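Home Features Projects Tools Back Issues Subscribe

Two Arms, One Bench
Building a bimanual manipulator in a shared workshop

The unit at the back of the Clurthorpe workshop has a concrete floor, one good circuit and a door that sticks. Mekdes Yimer and Feven Moges have rented a corner of it for two years. Most of that time went into a pair of robot arms that can pass an object from one gripper to the other, which is harder than it sounds and slower to build than either of them planned.

The arms were bought used, as a pair, with controllers and no software license. Yimer wrote the control layer herself, starting from the protocol document and a logic analyzer. The first version polled each joint in turn and was too slow to be useful. The second sends one packet per cycle to each controller and reads back position, velocity and motor current together. The project is called Geso, after a directory name that stuck.

Moges handles the mechanical side. The bases sit on aluminum rail, and the rail is bolted to a steel frame with 10 fasteners per side. An earlier frame was lighter and could be folded against the wall. It also flexed when both arms accelerated in the same direction, and the flex showed up as position error at the fingertips. The current one weighs 64 kilograms and stays where it is.

The grippers are parallel-jaw units with replaceable fingers. Moges has made 4 sets of fingers so far. The first were printed and had too much give at the tip. The second were machined and too narrow, so that anything soft rolled out sideways when the jaws closed. The third set was wide enough but had square edges that snagged on thread. The set in use now is broad with a relief cut along the top, and it has held up through a winter of hard contact with the bench, the rail and the other gripper.

Handover is the task the pair keep coming back to. One arm holds an object, the other approaches, both grip for a moment and the first lets go. With a rigid block the sequence can be scripted. With anything soft, the second arm has to deal with an object whose shape depends on how hard the first is squeezing. Plush toys are a good test. They compress unevenly, they hide their own edges, and a loop of string can catch on a finger after the jaws have opened.

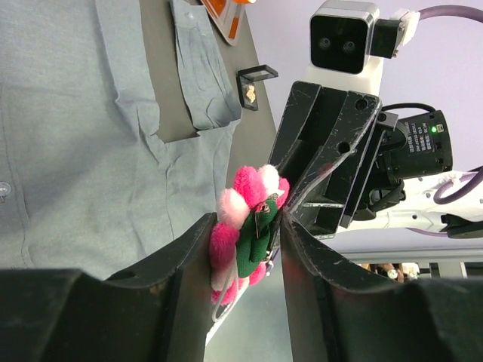
Zeleke, who reads the build log the two of them keep online, has argued for some time that soft objects are the wrong place to start. Get the rigid case to repeat first, the argument goes, with measured error at both fingertips, and only then add compliance. Otherwise every failed grasp has two possible causes and the log can't separate them.

Yimer accepts part of that. She went back to a machined block in December and ran the handover 644 times over several evenings, writing the commanded and measured positions to disk on every cycle. The results were useful and a little embarrassing. Most of the error came from one wrist joint, where a coupling had been reassembled with the wrong shim. With the correct shim in place the error fell to a level she could ignore for plush and felt, though not for anything with a connector on it.

Calibration between the two arms takes up more of the log than any other subject. Each arm knows its own base well. The distance and angle between the bases must be measured, and a small angular mistake grows with reach. The current procedure has both grippers hold the ends of a stiff rod while the arms move slowly through a set of poses with the motors at low stiffness. The joint readings are then fitted in a single least-squares pass. It replaced a method that used a tape measure and a printed target, and it takes less time than finding the tape measure did.

Wrist cameras are calibrated separately. A camera near the jaws gives a close view of the object and a poor view of everything else, and the fingers themselves cover a good part of the image. Yimer masks the finger region before running any detection. The mask has to be redrawn whenever Moges changes the fingers, and for one full week it wasn't.

Cables caused more stoppages than software. A wrist that turns through most of a circle will find any slack and wrap it around something. The rules at the bench are now simple: every cable gets a clamp on each side of a joint, the loop between them is sized with the joint at its limit, and connectors are checked by hand before power goes on. Colored jackets help when tracing a fault. Moges orders cable by the reel from Savdale and cuts it to length – ready-made leads were always either short or far too long.

Safety arrangements are plain. There is a stop button on the frame and a second one on a lead, held by whoever is standing near the arms. Speed is capped in the controller, below the level at which the Python layer can change it. Contact is detected from motor current, with a threshold set per joint. The thresholds are conservative and produce false stops, mainly when an arm starts from full extension. Yimer has left them alone.

The remaining problem is release. At present the first gripper opens when the second reports a current above a fixed value, which works for objects of one stiffness at a time. A soft toy needs a lower value than a block, and a toy with a firm center needs something in between. The next version will look at how the current rises as the jaws close and set the release point from the slope. The code for it exists and runs on recorded data. Running it on the arms will need a faster read cycle on the gripper bus, so Moges is rewiring that section first, starting with the left-hand arm.

The parts list, finger drawings and calibration script are in the Geso build log. The drawings cover the fourth set of fingers only.

Contact the editors | Copyright, all rights reserved | Back to top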